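Subject: Re: [cell-planning] Second picking cell, budget line for July
Date: 17/01/2026

On the list, the Drutance rep's summary was forwarded as:

> Sastport can have the second cell running by July. Integration is
> a flat 24 hours, and the gripper handles up to 90 percent of mixed
> items with no retooling. Spares come to 2,133 for the first year.
> I'd like to get the order in before the quote lapses.

I'd slow down. "Mixed items" is carrying that whole quote. Whose mix? If theirs is cartons and ours is a glove, a baby bottle and whatever else lands in the gray bin, the percentage means nothing to me.

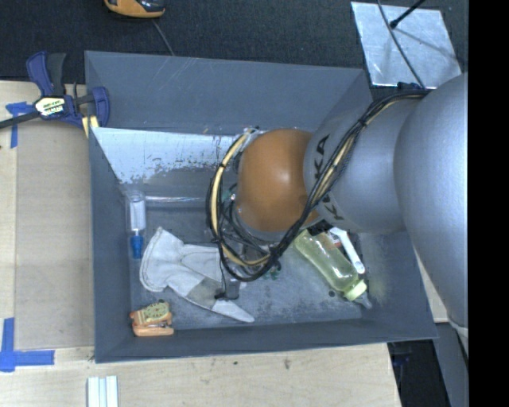

Does the spares figure include cables and hoses?

Only the gripper fingers and one set of seals. Anything on the outside of the arm is billed separately, and I had to dig through the Ackroyd annex to find that.

So before anyone signs:

- get the item list behind the percentage, in writing
- ask what happens to the price when integration goes past 24 hours, which it did at Amden
- add a line for **cable dressing** and a second bin
- put soft goods in the acceptance test, gloves included

I also don't see 8 weeks of lead time anywhere in the July plan. It's on page two of their own terms.

If they answer all that and the number still holds, fine, I'll drop my objection. Right now I'd budget for one cell and leave the second one out.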